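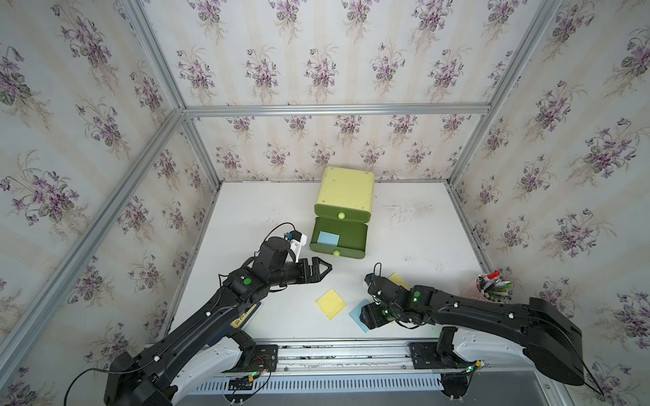
I have spent most of May arguing with a drawer. It's a small drawer with a round green knob, the kind of thing a toddler could manage, and I've now watched two robot arms have a go at it more times than I'd like to admit to my family.

It started with gripper fingers. Erkell makes a long, stiff, angular set that the bench-robot crowd swears by, and Laskowska makes a softer set with a bit of give in the pads. I'd read plenty of opinions about both and trusted hardly any of them, mainly because most people test on foam cubes. Foam cubes are lovely! Anything can pick up a foam cube. What I wanted to know was how each set coped with the fiddly stuff on an ordinary desk: knobs, pens, sticky notes, a card lying in the bottom of a drawer.

So I ran both sets through the same jobs on the same pair of black arms, with Zistska's control software doing the driving, for 265 attempts all up. I wrote every one of them in an exercise book, and my handwriting gets noticeably worse as it goes.

Pulling the drawer first. The Erkell fingers were terrific at this. They close square, they don't flex, and once they've got hold of a knob they hang on like a magpie on a chip. The catch is that you have to be lined up. A few millimetres to one side and the tip skates off the curve of the knob, and then the whole cabinet shuffles backwards and you've got to start again (and swear a bit, in my case). The Laskowska pads forgave far sloppier aim. They squashed around the knob and pulled quite happily from an angle, though they did creep on a stiff drawer, and I could see them slowly losing their grip while the arm kept tugging.

Then the sticky notes, which I'd thrown in as a bit of a joke. Have you ever tried to lift a flat piece of paper off a smooth table wearing oven mitts? It's like that. The stiff fingers could sometimes get a tip under a curled corner, and when they did it was gorgeous to watch. The soft ones just pushed the note along the table in front of them. My best run with the Erkells was 12 notes in a row, which had me doing a small lap of the room, and I never got anywhere near it again.

Pens were a draw. Both sets will pull a marker from a cup if it's standing clear of its neighbours, and both will bring half the cup along if it isn't.

A word about cameras, because I changed my mind on those more than on anything else. I'd always reckoned a decent fixed camera looking down at the table would do the lot. It's fine for finding the cabinet. It's hopeless at the moment the gripper arrives, when the arm's own wrist is in the way of the one thing you need to see. A little camera riding on the wrist sorts that out, and the Skatwood bracket I used was stiff enough that the view didn't wobble when the arm stopped short. Leave yourself a generous loop of cable, though. I made mine too tight the first time and the elbow wouldn't straighten properly, and it took me up to two hours to work out why, blaming the software the entire time. Sorry, Zistska.

The other surprise was having a second arm at all. I'd planned to use it as a spare, and it ended up being the most useful bit of kit on the table. Rest one gripper against the cabinet and the other can yank as hard as it likes without anything sliding about. Even the soft pads did well with a stiff drawer once the cabinet stayed put.

I've left the Erkells on for now, mostly for the sake of those sticky notes, and I've ordered some thinner pads for the Laskowska set to see if they'll get under an edge. The exercise book has a few blank pages left.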